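Tevora is a word list of kitchen and laundry terms from the Mandeck valley, 2812 entries in plain CSV.

- `terms.csv` – headword, meaning, village
- `variants.csv` – 124 spellings still unsorted 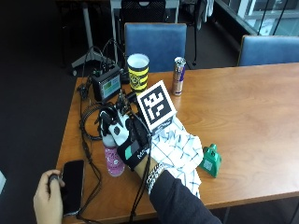
One reader from Prindia wrote that the word we gloss as "dishcloth" means any checked cloth there, and that the plural is wrong. Both rows are marked `disputed` for now.

Entries from Tarar stop at the letter R. Send fixes as a patch, 20 rows or fewer.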